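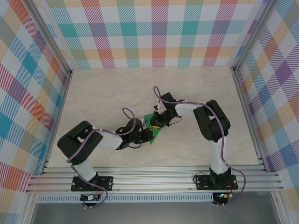
1/8 Evening courses at Tomside: enrolment for the April term

Enrolment for the April term is now open to all residents aged 16 and over. The term offers 21 courses, from bookkeeping to conversational Danish. This thread sets out the main dates, rooms and charges.

2/8
Returning learners should use the enrolment number printed on their last certificate. New learners will be given a number when they register. Please do not register twice – duplicate entries delay the whole list.

3/8
Bookkeeping (Level 1) will be taught by Denise Dawber and starts at 6.30 pm. Level 2 follows in the same room at 8 pm. Learners who have not completed Level 1 may sit a short paper for entry to Level 2.

4/8
Sipho Ngcobo will lead Writing for Work, a new course covering letters, reports and minutes. Places are limited to 5 in the first group. A second group will open if the waiting list allows.

5/8
The Danish course has moved from the Annexe to the Kjærgaard Room on the first floor. The lift is in service until 9.30 pm. Learners who need step-free access later than this should tell the office when they enrol.

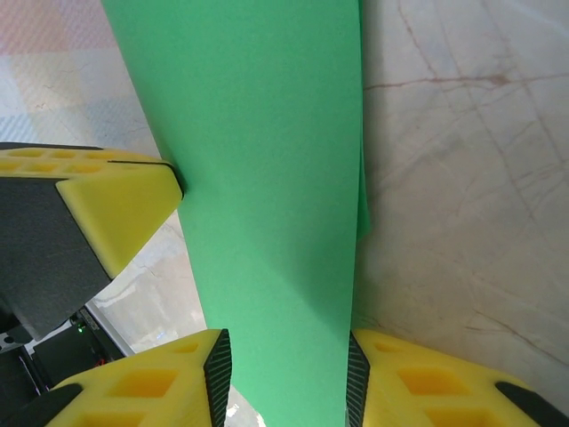 FEES AND SUPPORT

6/8
The standard fee is £80 per course, payable in full or in two parts. Learners receiving an income-related benefit pay no fee, but must bring a letter dated within the last three months. Exam entry is charged separately.

7/8
In the last full year we received more than 1074 applications for evening places. Late forms are placed on the waiting list in the order received, and we regret that places cannot be held by telephone.

8/8
Questions on fees should be sent to Roy Ashworth in the enrolment office. Questions on course content should go to the tutor named in the prospectus. Printed copies are at the front desk – large print is available on request.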